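Workbench tips: when the arm lets go (and other bad mornings)

Quick page this week, writing it between jobs. We had a drop on Wednesday. No one hurt. Left arm lost air to the gripper halfway through a lift and a hard case came down on the table from maybe a hand's height. Cracked corner bumper, big noise, Iida spilled her coffee. Could of been a finger.

So, tips. Mostly stuff we knew and had stopped doing.

Hands out before reset. Always. The arm doesn't wake up where you think it is, it wakes up where IT thinks it is. Ours jumped a good few inches sideways after the stop button was released. Stand behind the tape, then release.

Stop button where your elbow can find it. Ours was behind the monitor. Great place for it. It's now screwed to the front of the bench, left side. Esko wants a second one on the right, he's correct, parts are on order from Clakari.

Slow it down for anything with wheels. Suitcases, toy trucks, the tea cart. Wheels roll, the grip shifts, the arm tries to correct and then it's a wrestling match. We run those at 23 percent now. Boring but fine.

Don't trust the corner of a hard shell. Smooth, curved, nothing to bite. Go for a handle or the wheel hardware and keep the other arm close by but not touching. Two arms pulling on one stiff thing is how we bent a finger on the old Purum gripper back in December. 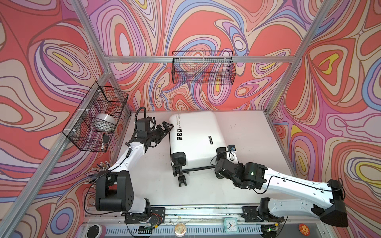

Right gripper on the wheel end, left one hovering open by the far end. Case lying on its side.

Cables. Check the loop at the wrist with the arm stretched all the way out AND folded all the way in. Tapio only checked folded. The one on our spare arm had a flat spot where it pinched at the elbow, and that gave us three days of random faults we blamed on the software. Sorry, software.

Loose wires near the base: tie them down or tape them. Put it on the list, then do the list.

Sweep the table. Little crumbs and grit get under a hard case and it skates. Dry brush first, then a damp cloth, then wait till its dry. Don't blow it off with the air line, it goes straight in the joints. (Saimi, this is about you.)

Baskets on the walls are handy but keep heavy things out of them. Cable ties get brittle. Change them every 200 hours of running, or when you remember, whichever is first.

After a drop, any drop:
- power off at the wall, not just the button
- look at the gripper fingers from the side, are they still parallel
- wiggle the wrist camera, it shouldn't move
- run it empty, slow, about 53 cycles, and listen
- write it in the book even if nothing is broken

That last one. We went back thru the book and there were two small slips the week before, same air fitting, same arm, written as "fine now". A new fitting is pocket change. The Tominer service visit was not.

Sointu asked if rubber sleeves on the fingers help. Yes for cases, no for anything oily. They go shiny after a while and then they're worse than bare metal. Swap them at 1,000 grips and don't try to wash them, we tried.

More next time on squeaky joints, if I get to it. Send your own disasters in, short ones please.

We use cookies to remember your settings and count visits. Accept all | Manage choices

Get the bench tips in your inbox. Enter your email to subscribe. Unsubscribe any time.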